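Workshop notebook, October 17, 2025

Second go at the Sasavier figures today. Gaétan Paquette dropped off the resin masters for the two new ones (the ferryman and the big toad, finally!) and I spent the morning scraping mould lines and swearing at the toad's left foot. It's still soft under the toes. I filled it with grey putty and sanded back to 600 grit, and it looks decent unless you hold it right up to the lamp.

Colour tests for the ferryman's cloak went better. The Darkell green is too yellow straight from the pot, so I knocked it back with a bit of blue and wrote the mix on the lid this time, because in May I didn't and we all remember how that went. Lam wants the cloak glossy. I say satin, and I've painted one of each so we can argue with the real thing in front of us.

Casting count: 18 pulled, 15 usable. The other three have bubbles in the lantern. I'm keeping them for practice pieces, so please don't bin them.
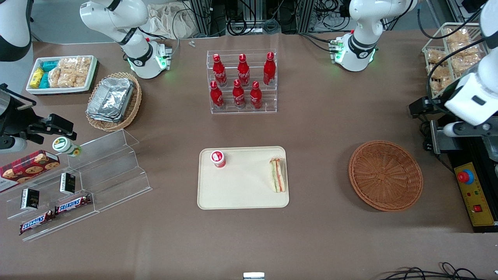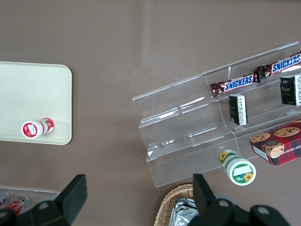 Shelf layout for the Teltow toy fair is still bugging me. We've got up to 5 figures per character and the toad is so wide he blocks whoever's behind him. A clear three-step stand like the one in the second picture would sort it, I think, set on an angle so the back row gets some light too, with the toad on the bottom step and the ferryman up top where his lantern shows. I'd want to measure the toad's base against the step depth before ordering any, he's a chunky fellow. Lam reckons plain risers painted grey would be cheaper, and fair enough, but grey behind that green cloak is going to look pretty dull.

Still to do: second putty pass on the foot, gloss vs. satin vote, ask Gaétan if the toad's tongue is meant to be a separate part or if mine snapped off in the box.

Workshop notebook | Contact the bench | © 2025 | Back to top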